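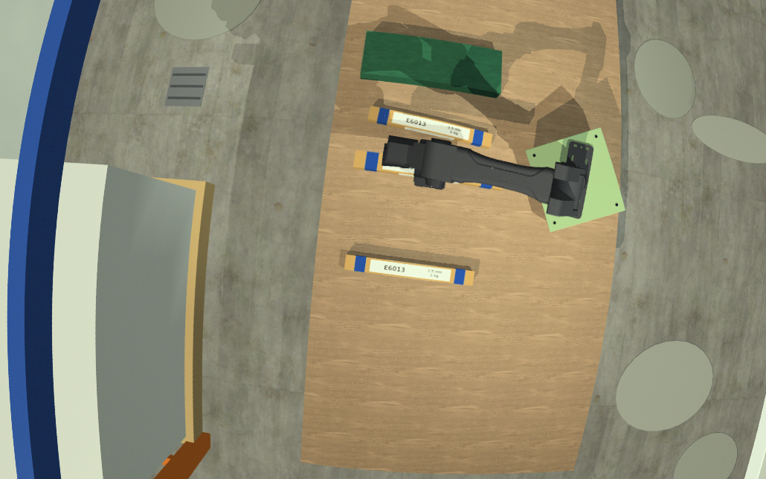

From overhead, with the arm over by the second box of rods.

I've been teaching a robot to pick up boxes of welding rods. Well, a simulated one — no real E6013 was dropped on my foot this week! Cledwyn Dafis lent me his login for Plutum and I've been steering the arm by remote control ever since, one demonstration after another, with my tea going cold.

My first 18 goes were dreadful. I kept coming in crooked and nudging the box along, so I binned the lot and started again (slower, and with the sound off).
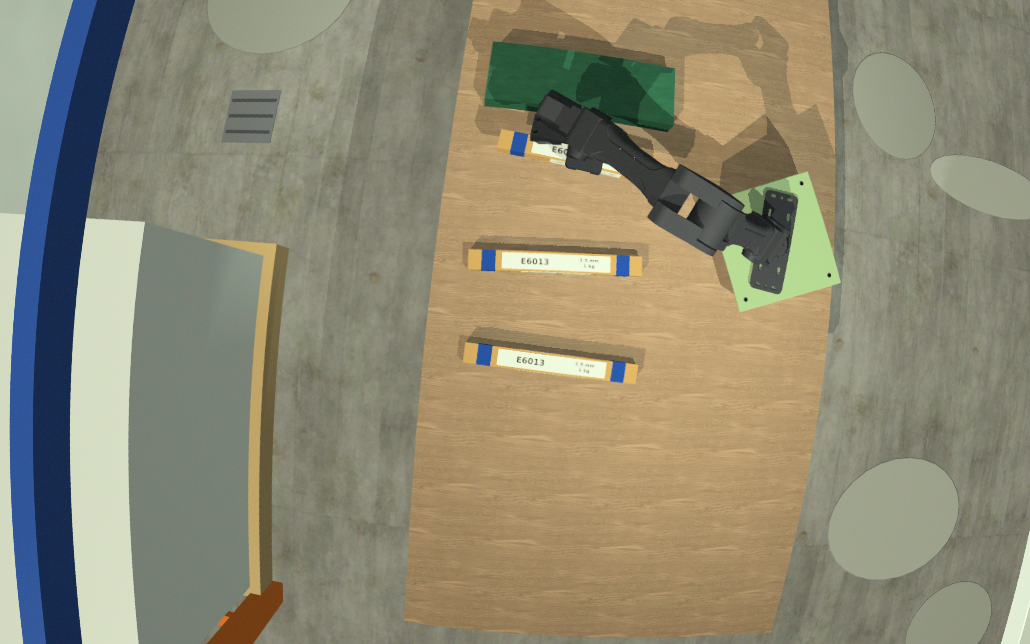

Same view, gripper over the top box.

You can't judge height at all from up there, so I do the last bit from the low view, where you can see the finger against the label. Cledwyn reckons I need 500 good ones before it's worth training anything. Hmm.
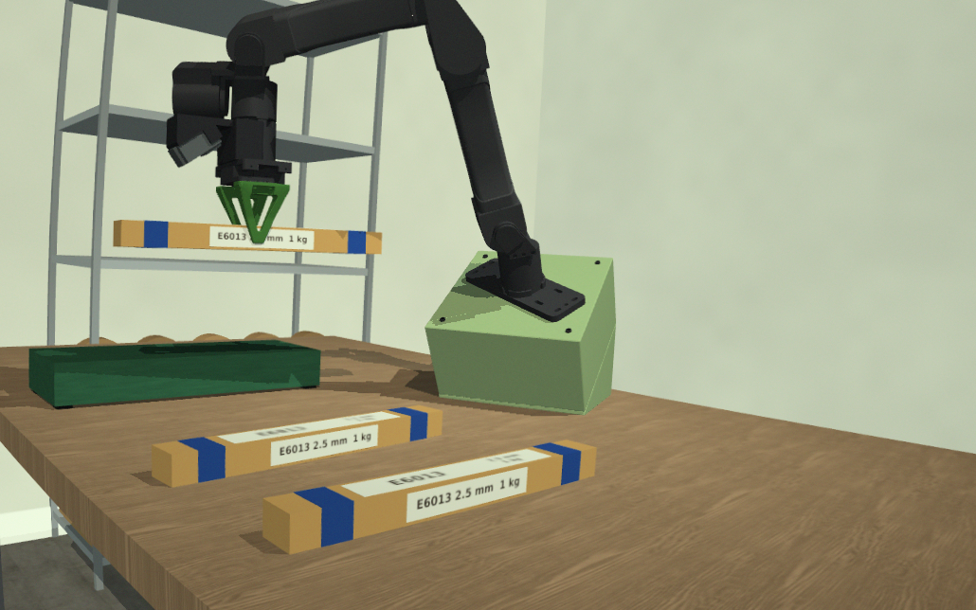 What's next

More boxes, mostly. I want to try them at sillier angles, and Cledwyn has promised to do a batch too — his hands are steadier than mine.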